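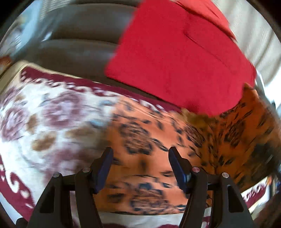 Parallel linkage gripper, pads open above printed cloth

skerneo_bench
Second pair of fingers is on. Two linkage arms per side, angled fingertip, dark blue pad on the inner face. Pads are 2 mm silicone sheet, contact cement. On folded towels it holds. On a single layer of printed cotton it slides off the crease at anything under full current. Softer pad or more force?

gudwood14
Softer. Go to 4 mm and drop the current limit. You are flattening the fold before you get hold of it.

Vukus
Disagree. Thicker pads on an angled tip just roll outward under load. Check play at the pivot screws first – mine had enough slop to open the tips.

gudwood14
Mine have run 4 mm since August with no roll. Depends on the cement.

skerneo_bench
Left outer pivot had play. Shimmed it Saturday. Better, still drops one layer on the slick fabric.

T. Kongkaew
Scuff the pads with 100 grit, across the closing direction. Then retest at the same current before changing thickness.

Vukus
Scuffed silicone picks up lint. You will be cleaning it constantly.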